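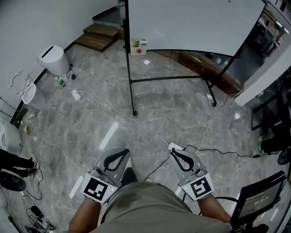 Both grippers, whiteboard end of the room.

December 25, 2019

Quiet building, so I get to write a long one for once. The question Babatunde keeps putting to me is whether Temo can do a bathroom yet, and my answer today is: the easy half of a bathroom, on a good day! Lid up, lid down, bin, wipe the tray under the whiteboard. Anything with a cable in the way, forget it.

Numbers first so I don't lose them. We have 422 clean hand demos out of the 500 I promised back in June. The lid policy trained on those got 11 out of 30 on the arm. I was hoping for more than half, and I'm a bit grumpy about it, but the misses are nearly all the same miss (fingers come in too high, skate over the rim, close on air) and that feels fixable. Svatopluk thinks it's the pads. I think it's us. We get lazy with our wrists after the first hour and the model copies lazy wrists beautifully.
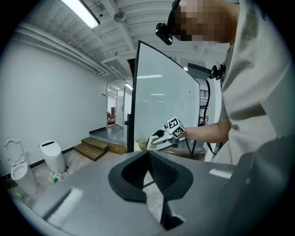
Chores are mostly walking, and I keep forgetting that when I plan these things. A person cleaning up goes from the toilet to the bin to the whiteboard and back without a thought, and the arm on its Noretti base needs a fresh plan for every leg of the trip. Then there are the wooden steps up to the platform at the far end, and our base doesn't do steps at all, so everything past them is off the list until somebody buys us legs. The little stuff by the foot of the bin is what I'd really like to go after next. A green cup and some white containers are easy pickings for a five-year-old, and Temo still has no idea which of them is trash and which is somebody's. I don't always know either.

Had a long phone call with Krajčí about their shop floor. They want bins emptied and benches wiped down between shifts, and they asked me flat out if we could do it by summer. I said bins maybe, benches no. Pindach apparently told them yes to both, well, good luck to Pindach.

To do: redo the lid demos with a lower approach, slower close. Ask Svatopluk for the softer pads anyway, he might be right. Tape the cables down before the base goes anywhere near them. Try 30 more lid runs on the arm before touching the bin.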